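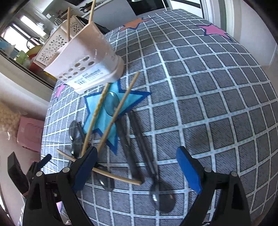
By Fadime Ersoy | Home & Kitchen

Setting Up a Two-Compartment Cutlery Caddy

Lay the caddy on its side and check that the drainage holes in the base are clear. Peel off the barcode label. If residue remains, rub it with cooking oil, wait 6 minutes, then wash with dish soap. Keep chopsticks in matched pairs on the table until the caddy is ready to load.

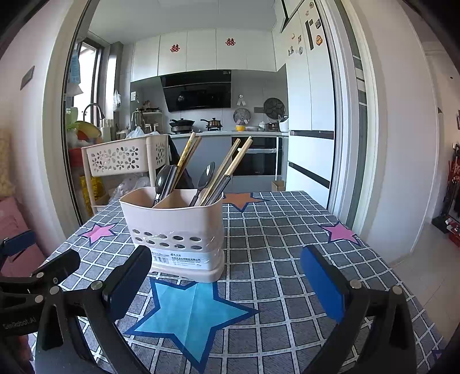 Berkay Yaman
Technical Editor

Stand the caddy upright and load one spoon and one pair of chopsticks per compartment, handles down. Remove any plastic wrap before regular use, as it covers the ventilation holes. Wooden chopsticks should be fully dry. Empty and rinse the caddy every Friday.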